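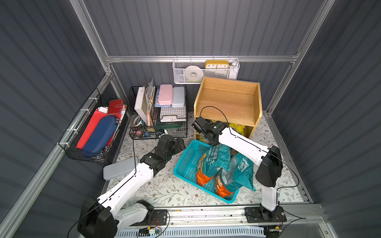 1/ Finished Skevar on attachment in adult life. 13 chapters, one model throughout: a trigger, a bodily response, a story about the response, then behaviour. Most of the book is about the third step.

2/ The chapter on shame is the strongest. Skevar separates the feeling from the habit of hiding it, and treats only the second as something you can practise changing.

3/ The exercise: write down the story within 2 hours, in 100 words or fewer, then read it to one person you trust. No advice allowed in reply.

4/ Weak point — the section on siblings. It borrows heavily from Fernandes and adds little. Skip to the case notes.

5/ Compared with Flumen's workbook, which runs to 800 prompts, this is short and easier to keep up. I stopped the workbook in April.

6/ The index is poor. "Apology" has one entry and the page number is wrong in the paperback.

Last updated: 21:13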